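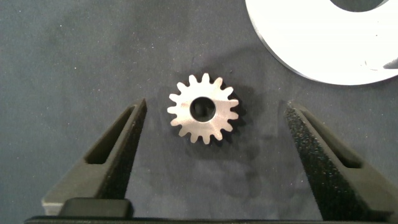 Small spur gear on the bench

From: Vittoria Mancuso
To: Jenby shop list
Date: 04/12/2021
Re: Trikivik visit in May

Hi all,

Thongchai Meesuk wrote:
> Are we still on for the Trikivik mill tour? And is lunch
> included, or do we bring our own?

Yes, still on! Lunch is included – sandwiches, I think, but Gudrun is checking. We get the dry kilns first, then the molding line (the part I've been bugging them about for ages), and Viorica wants extra time at the finger jointer. Bring your own ear protection and closed shoes, please.

Oh, and they have 500 board feet of ash shorts to sell, 200 of it already surfaced. If you want some, tell me soon so I can pass on one list. I have room for 3 people in my van, plus a little lumber on the way home.

Vittoria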